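Gripper Maintenance on the Two-Arm Sorting Cell
Project report, Gustdale workshop
February 20, 2026

3. Work carried out

The cell has two arms over one table. Each arm ends in a two-fingered gripper with black fingers, and each gripper has a small camera near the wrist. Our job was to get the cell back to a state where it could sort by colour without a person resetting it.

We started with the left gripper. The finger pads were wiped with a dry cloth, then the four mounting screws were taken out, cleaned and put back to the torque in the Aaltonen manual. Opening width had drifted, so we zeroed it again in the Itis software. The right gripper got the same treatment. Its cable had been rubbing on the elbow joint, and we moved the clip 13 mm down the link to leave more slack.

4. Checks

We ran 131 picks over two afternoons using plates and round objects in matching colours. One arm worked while the other was parked open on the near side.

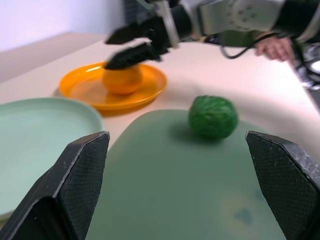
Of those picks, 108 were placed on the correct plate. Most of the misses came before we redid the camera offset on the right arm. The pads pick up dust quickly, and we now wipe them at the start of every session.

5. Still to do

The pads are due for replacement at 3,000 cycles, which should fall in July. Cable clip position to be added to the log sheet.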